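Visit report: Pindinholm handling and data workshop
July 13, 2020

The purpose of the visit was to settle the equipment line for next year's budget. Our draft from May had one item in it, a single robot arm with a parallel gripper, and a figure that had been copied from a brochure. Pindinholm had offered to let us see how they plan their own purchases, and two of us went over for the day.

The site is in a converted brick building a short walk from the station. Visitors sign in at a side door and are given a sheet on trailing cables. The morning was taken up by arms and controllers, the afternoon by hand-held grippers.

On the arms there is little to add to the supplier's data sheet. The Foltis unit runs from a normal wall socket, needs a rigid base and should not be placed on a desk. The base is quoted separately. So are the emergency stop, the mounting plate and the second year of software support. Pindinholm's advice was to ask for a quotation that lists every line at nil or at a price, and to refuse one that says "as required". Their first order went over budget on items of this kind.

The Kolář unit is slower and has a shorter reach. It comes with its base and stop included, and the support contract can be taken by the month. Delivery was given as 5 weeks. We were not shown it under load and have no view on its accuracy.

The afternoon was of more use to us. Pindinholm do most of their early work with no arm at all. An operator holds a gripper in each hand and carries out the task directly, and the recordings are used later to train the arm. For planning purposes this changes the order of buying. Hand-held sets can be bought first, the tasks tried, and the arm specified once the required reach and grip are known.

The sets in use were grey plastic with curved black fingers and a square printed marker on the face of each. Work goes on at ordinary furniture, on the grounds that the trained arm will have to cope with ordinary furniture. For the session we watched it was a small patio table with a woven top under glass.

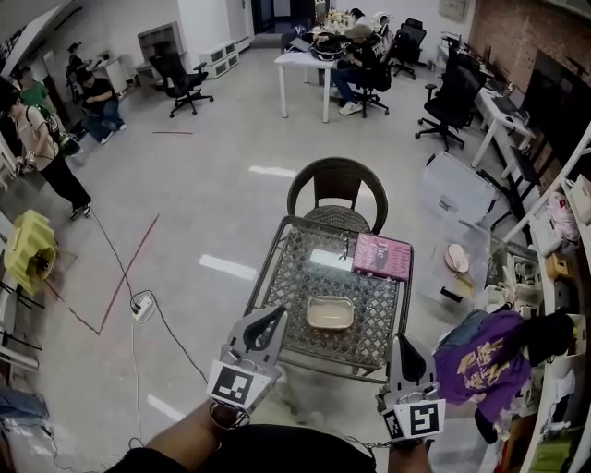 Hikness, reading the draft of this report, objected that the price of the sets is the smallest part of it, and that staff hours, storage and the checking of recordings should stand in the budget as separate lines before any hardware is approved. We accept the point and have altered the table of costs to suit.

The figures below were given to us by Pindinholm for their own purchases. They exclude VAT and carriage.

Pair of hand-held grippers, with cables: 2,763
Arm base and mounting plate, where not included: 2,892
Replacement fingers and printed markers, per year: 272

Fingers wear at the tip and are treated as a consumable. Markers are printed in house on matt stock, as gloss gives reflections under ceiling lights. A scuffed marker is replaced at once. We were advised to hold a spare pair of grippers from the start if more than one shift is planned, and not otherwise.

Floor space needs more thought than we had given it. Operators, people at desks and stored props share one room at Pindinholm. There is red tape on part of the floor and power is taken out on extension leads. We would prefer fixed floor sockets and have asked our own buildings office for a price. Shelving for props should be included too. Bins, boxes, books and tableware take up a good deal of room, and a task is of limited use if it is only ever recorded with the same few objects.

Storage of recordings was discussed briefly. Pindinholm keep everything for the length of a project and then reduce it. They could not give us a cost per hour recorded, and we have left that line open.

Recommendations for the budget meeting:

Remove the single arm from the first half of the year. Put in one pair of hand-held grippers, one year of consumables, shelving and floor sockets.

Add staff hours for operating and for checking, as two lines.

Request full quotations from both arm suppliers, with base, stop, plate and support itemised, to be valid until the second half of the year.

Ask to see the Kolář unit carrying a load before any comparison is made.

Travel claims for the visit have gone in under the training code. The supplier data sheets are in the shared folder with the revised table of costs.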